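About us

Reading time: 3 minutes

Setarside is a small company which teaches robots to do laboratory work. We were started by Rongrong Bai and Ottavio Fiore, who met when both worked at Kariuki, a firm that sells instruments to hospitals. Today we are 29 people, with one office and two workshops.

Our way of teaching is simple to explain. A person takes the controls and moves the arm from a distance, and the arm does the same task again and again under this person's hand. We record each movement. Afterwards the robot learns from these recordings. We call the person at the controls the teacher, and we mean this word seriously. Most of our teachers were laboratory technicians before, and they know how a vial should be picked up, how it should be carried and when one must slow down.

For a new task we ask for 200 good demonstrations. A new teacher needs normally seven days of practice before we keep the recordings. The first practice is always done in simulation, in a virtual room with a table, an arm, racks and vials, so a mistake costs only a little time.

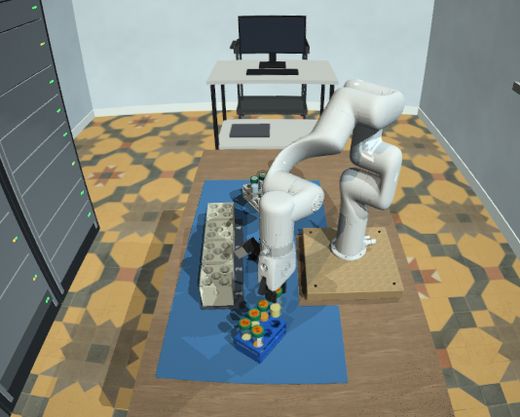
After the simulation comes the real bench. Many customers ask us if the teacher can guide the arm also by hand, by holding it and moving it directly. Yes, we do this too, mainly for short movements close to a rack, where the teacher likes to feel the distance. For longer work we prefer the remote control — it is less tiring for the shoulders, and two teachers can change places without stopping the recording for long.

Our software for recording has the name Trekden. It was written by Ottavio in the first winter, and some parts of it are still from this time. With Trekden, the teacher can mark a demonstration as good or bad directly after finishing it. Bad ones are also stored, and in January we began to use them for training as well.

Our largest customer is Pindico, for whom we prepare tube sorting and rack filling. We also give courses for schools, each with 80 hours of practice at the controls.

If you want to visit us, please write some days before. Mornings are better, as the teachers work with most concentration then and you will see more.

Comments

marta_k: Do you take people without laboratory experience for the course?

Setarside: Yes, we do. Patience is more important for us.

Dunstan: I did the course last spring. My hands learned it on the third day, my head a bit later. Greetings to Rongrong!

pipette77: Can Trekden be bought separately?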